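The Woman Who Doesn't Believe in the Clean Kitchen

Saturday, July 25, 2020

I went into this one with my arms folded. I have read enough articles by people who threw away their possessions and found peace, and I have noticed that most of them seem to have found a book deal in the same drawer. So when a reader wrote in to say I should talk to Firdevs Sarıgül, who runs decluttering classes and tells her students not to buy anything, my first thought was that she must be selling something I hadn't spotted yet.

We spoke by phone for most of an afternoon. She kept putting me down on the counter to stir a pot.

"People come to me wanting to be told they are bad," she said. "They say, look at my cupboards, I am a terrible person. I say, how many people eat here? Five? Then of course you have pots. What did you think, five people eat from one pot?"

I asked her what the class costs. She told me it was fifty dollars for four evenings, and that if you miss one you can come to it the next time around. I asked what else she sells. Nothing, she said. I asked whether she gets a cut from any of the storage companies, and she laughed for long enough that I moved the phone away from my ear.

"Cisell sent me boxes once. Very nice boxes. I put my boxes from the attic inside their boxes. Now I had two problems."

She used to do the books for a furniture dealer called Bredow, and she still thinks like a bookkeeper. Before the first evening she makes every student write down what they own, room by room, spoons and all. One man came back with 2,002 things and was proud of it. When the four weeks were over he was down to 1,478, and she was not very impressed.

"He counted the screws the first time. Then he threw out a jar of screws. I told him, this is not a new life, this is a jar."

This is where I started to like her, and also where I started to argue. If the count doesn't mean much, why make people count? It looked to me like one of those exercises that exist so the customer feels something has happened.

"Maybe," she said. "Some of them, yes, it is only to feel something. But you find out where you lie. Everybody lies in one room. For me it was the kitchen. I wrote down 'plastic tubs' and no number." 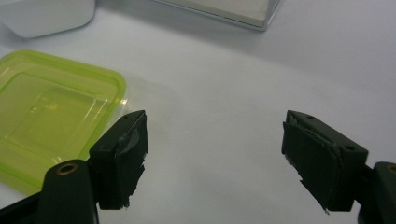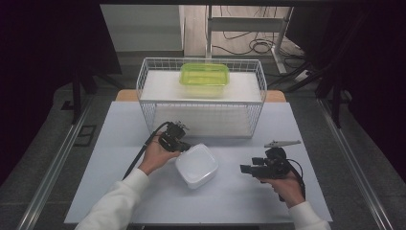 She has opinions about tubs. Square ones, she says, because round ones waste the shelf. Store them with the lids on, even though it takes more space, since a lid that lives apart from its tub is a lid you will never see again. I said every magazine tells you to nest the tubs and stand the lids in a rack. "And do those people cook?" she said.

I pushed her on the bigger claim, the one in the flyer for her class, that having less makes you calmer. I don't buy it. My calmest relative lives in a house where you have to turn sideways to get to the bathroom. Sarıgül went quiet and I heard the spoon again.

"The flyer is my nephew," she said. "I would not write calmer. I would write that you can find the scissors."

So does she have any proof that the class works? She does not. She doesn't call people afterward. A few write to her, and she admits that the ones who write are the ones who kept it up, so the letters don't tell her much. I have asked that same question of a lot of people with a method, and I can't remember another one who gave away the point so easily. She told me about a student named Leitner who cleared out a whole garage, sent her a thank-you card, and by the following July had rented a storage unit.

"Is that a failure?" I asked.

"For the garage, no."

There is a rival course in her town, Braltotik, which charges $2,000 for a weekend and sends you home with a binder. I expected her to be rude about it. She was, a little. She wanted to know where you are supposed to put the binder. But she also said that some people won't do a thing until they have paid too much for it, and that she has no cure for that.

I still don't think I would take the class. I did go and look in my own kitchen after we hung up, and I wrote "plastic tubs" on the back of an envelope, and then the phone rang and I haven't gone back to it. The next four evenings start when she has eight names on the list. She had six when we talked.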